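Vuto bakery vote ends in a tie, again

The town of Vuto still doesn't have an official pastry. After a public meeting that ran until nearly eleven at night, the question of what to put on the new welcome sign is exactly where it was in the spring, except that more people are now angry about it.

The sign itself isn't in dispute. The old one, on the road in from Gisler, lost most of its paint two winters ago and has been greeting drivers with the words "come to Vut" ever since. The council set aside money for a replacement and, in a moment of optimism, asked residents which local baked good should appear on it.

It received 1683 responses, a remarkable number for a town that can't fill the benches for a school budget hearing. The croissant and the poppy seed roll finished level. A recount of the paper slips changed five votes and left them level again.

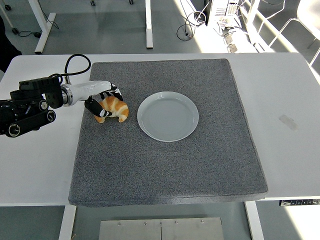
The case for the roll is historical. Its supporters say it has been baked in Vuto for 80 years, which they can prove with a framed price list, and that it was eaten by mill workers on the early shift, which they can't. The croissant party doesn't have a price list. It has mostly appealed to the eye, pointing out that a croissant is recognizable from a moving car, and that even one sitting on plain gray felt beside a white plate needs no label. A poppy seed roll at forty miles an hour, one speaker told the meeting, looks like a rock with a skin condition. She was asked to withdraw the remark and withdrew the second half.

The Rosa bakery on the main street, which sells both, has declined to take a side. It has also put a jar on the counter for each camp, with the change going to the library roof, and has reported its best month since it opened. Its owners did not attend the meeting but did supply the refreshments, in strictly equal amounts.

Things were more heated on the subject of Furis, the next town up the valley, which put a croissant on its own sign last summer. Roll supporters consider this the end of the argument. A town can't copy its neighbor's sign, they say, least of all a neighbor that already took the bus depot. Croissant supporters reply that Furis copied the idea from Vuto in the first place, having heard about the survey, and simply owned a ladder and a painter who answers the phone.

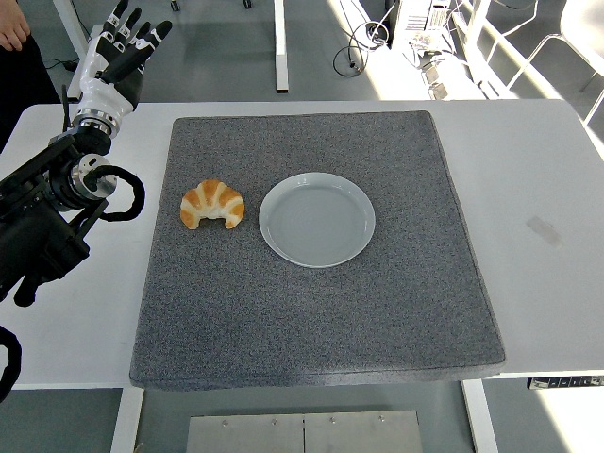
A compromise was offered shortly after nine. It would have put both pastries on the sign, one on each side, so that people arriving would see the croissant and people leaving would see the roll. It was received well for several minutes, until somebody asked which way was arriving. For anyone who lives on the Gisler side and works in town, it was noted, the roll would be the last thing seen each evening. Opinions differed on whether this was an honor.

A second proposal, to leave food off the sign and use the bridge, got 37 votes by show of hands. Its backers seemed surprised by the figure and asked for it to be written down. The bridge is closed for repairs until December, and the council felt it would be awkward to advertise it before then.

There was also a brief discussion of size. The sketch passed out at the door showed a croissant larger than the church, and a roll larger than the croissant. The sign painter's note at the bottom read "not to scale," and two people wanted to know what scale it wasn't to. A motion to measure the church was not seconded.

The council will now send the matter to a second survey, this time with one slip per household. That rule is aimed at a handful of addresses on the hill that returned more slips than they have bedrooms. Residents may write in a third choice, a provision the croissant and roll camps both opposed, in what was their only agreement of the night.

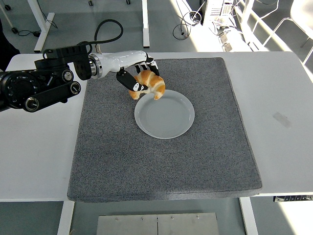 The croissant, one of two front-runners for the Vuto welcome sign, over a plate.

Slips can be picked up at the library or at Rosa, next to the jars. In the meantime the road crew has been asked to repaint the missing "o" on the old sign. It expects to get to it once the ladder comes back from Furis.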